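Nirura kitchen simulation: grip stall fault, frequently asked questions

What is the fault?
In release 17 the right hand can stop during a foil task with its fingers still closed. The arm holds position and the controller goes on reporting "grasp complete". No collision is logged.

Which tasks are affected?
Tasks with thin, crumpled objects. In a run of 400 episodes on the Akl counter layout, the stall appeared in 17. Rigid objects were not affected.

What does the left hand do during a stall?
It keeps the last pose it was sent. The left arm has its own watchdog, which does not read the state of the right. 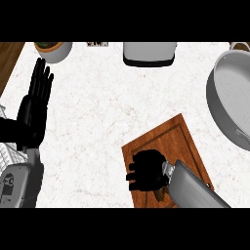 Dalia Zariņš writes that her stalls cleared when she raised the contact timeout to 100 ms, and asks whether that counts as a fix. It does not. A longer timeout hides the symptom, and the false "grasp complete" is still written to the log.

Can I use logs recorded before the patch?
Yes, after filtering. Discard any episode in which finger torque stays flat for 3,000 steps or more.

Is the fault a risk on hardware?
Treat it as one. Do not transfer a policy trained on release 17 until the release check passes. If a physical hand fails to open, use the emergency stop and cut drive power before reaching in.

Where do I report a new case?
Send the log and the random seed to Aivar Pētersons. The patch is due in October.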